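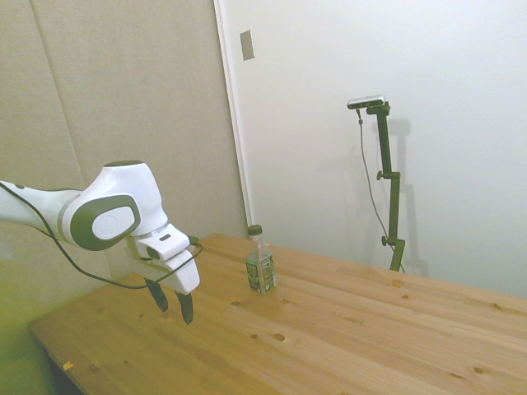

**Figure 3.** Single-arm cell on a pine table, with a clear bottle as the handled item and a sensor device on a separate pole behind the table.

## 4. Equipment planning and cost allocation

### 4.1 Scope of the costing

The purchase price of a robot arm is a poor guide to the cost of a working cell. This section sets out how the equipment budget for the Gustside cell was drawn up, which items were bought, which were taken from stock, and where the first estimate proved wrong. Software development is excluded, as are salaries, except for the hours spent on installation and on repeat installation after a change of equipment. All sums are in euros and exclude tax.

The budget was divided into four groups:

1. the arm and its controller;
2. the gripper, with fingers and cabling;
3. the support structure (table, pole, clamps);
4. sensing, including the mounting and cabling of each device.

The division follows the order in which purchase decisions could be made independently. An arm can be ordered before the sensing layout is fixed, but a gripper cannot sensibly be ordered before the arm, as the flange pattern and the supply at the wrist limit the choice. In the Gustside case the arm was already under contract through a framework agreement when planning began. Its price is therefore treated as given and does not enter the comparison in Section 4.4.

### 4.2 Support structure

The first draft of the budget, prepared by Remigiusz Stępień, assumed a welded steel base with a machined top plate. The lowest quotation for this, from Kleinschmidt, exceeded the ceiling for a single item of furniture, which was 2000, and would have required a separate tender. The draft was revised to use a pine table (Figure 3), bought from a joinery supplier on Funen and delivered in one piece.

Two objections were raised at review. The first concerned stiffness. A timber top deflects under a load at its edge, and any sensor fixed to it will move with it. The second concerned long-term flatness, as timber changes shape with humidity. Both objections are valid for assembly tasks with tight tolerances. For the handling of small containers, the required placement tolerance was set by the compliance of the fingers and the width of the item, and was judged loose enough to permit a timber top. A yearly check of the table height at fixed reference points was added to the maintenance plan, and the hours for it were charged to the support structure group.

The sensor mounting was treated separately from the table. In the draft, the sensor was to be carried on a bracket fixed to the tabletop. The revised plan places it on an upright pole behind the far edge, with clamps that allow the fittings to be moved without drilling. The pole adds a line to the budget but removes the dependence of the sensor position on the table. If the table is replaced, the pole can remain where it is, and only the relation between table and sensor has to be measured again.

### 4.3 Gripper and cabling

A two-finger gripper was specified. Suction was considered and rejected at the planning stage for two reasons: it would have required a compressed air supply, which the room did not have, and the range of items to be handled included labelled bottles, on which a seal over the edge of a label could not be guaranteed. The cost of the air supply alone was greater than the difference between the two gripper types.

Cabling was underestimated in the first draft, where it appeared as a single line with a nominal sum. In practice three kinds of expense were found under this heading:

- **Length.** The gripper cable must allow the wrist to turn through its working range. In the layout adopted, the cable runs along the underside of the arm and hangs in a loop below the wrist before it rises to the gripper. The supplied cable was too short for this and a longer one was ordered.
- **Wear.** A hanging loop flexes with each movement of the wrist and may catch on taller items. One spare cable was added to the initial order, and a replacement cable is budgeted for each later year.
- **Connectors.** The connector at the gripper projects beyond the housing and determines how closely the tool may approach a wall or a neighbouring item. No money was spent on an angled connector, but the clearance it would have saved was recorded as a limit on the layout.

Internal routing of the cable was offered by the supplier as an option. It was declined on grounds of cost and because replacement would have meant returning the wrist unit. With external routing, a cable can be changed on site by one person. The trade is between layout clearance and repair time, and for a cell with few obstacles the latter was given more weight.

Fingers were entered as consumables. They are the only part of the cell intended to touch the item, and their cost is small, but an order placed late can stop work for longer than the failure of a more expensive part. The lead time quoted by Stidik for replacement fingers was 27 working days. A stock level of two pairs was therefore adopted in place of ordering on failure.

### 4.4 Comparison of draft and revised budgets

The draft budget contained 11 lines. The revised budget contains more, chiefly through the splitting of cabling and mounting into separate entries, although the total is lower. Table 2 gives the changes by group in qualitative form; unit prices are withheld under the terms of the framework agreement.

| Group | Draft | Revised | Direction of change |
|---|---|---|---|
| Arm and controller | Framework price | Framework price | None |
| Gripper and cabling | Gripper, single cabling line | Gripper, longer cable, spare cable, finger stock | Higher |
| Support structure | Welded base, machined plate | Pine table, yearly height check | Much lower |
| Sensing | Device, tabletop bracket | Device, pole, clamps, cable | Slightly higher |

**Table 2.** Changes between the draft and revised equipment budgets.

The saving on the support structure covered the increases in the other two groups. The result should be read with some care. It depends on the low tolerance demands of the task, and a change of task could bring back the cost of a rigid base in full. For this reason the table was written off over a shorter period than the arm, and a reserve was held in the support structure group until the end of September. The reserve was not drawn upon and was then released to finger stock.

### 4.5 Test items

Test items are often left out of equipment budgets, or are bought from petty cash. In the present plan they were given a line of their own. The choice of item affects the specification of both gripper and sensor, and an item that is withdrawn from sale can make earlier results hard to repeat. Small clear plastic bottles were included because transparent walls are difficult for many depth sensors, while the printed label and screw cap offer surfaces that are easier to detect. Planning on opaque boxes alone would have understated the sensing requirement.

Bottles were bought by the case and stored with their original caps and labels. The fill level was recorded for each trial, as it alters both the weight and the position of the centre of mass. Replacement was budgeted per case, with damaged labels treated as grounds for discarding a bottle from the sensing trials but not from the gripping trials.

### 4.6 Installation hours

Installation hours were logged against the four groups defined in Section 4.1. The sensing group took the largest share, most of it spent on measuring the position of the device relative to the arm after each adjustment of the clamps. The support structure took the smallest. A plan that budgets hours in proportion to purchase price would have placed most of them with the arm, where few were needed. We therefore recommend that hours be estimated per adjustable joint in the mounting, and that each such joint be listed in the budget beside the part that carries it.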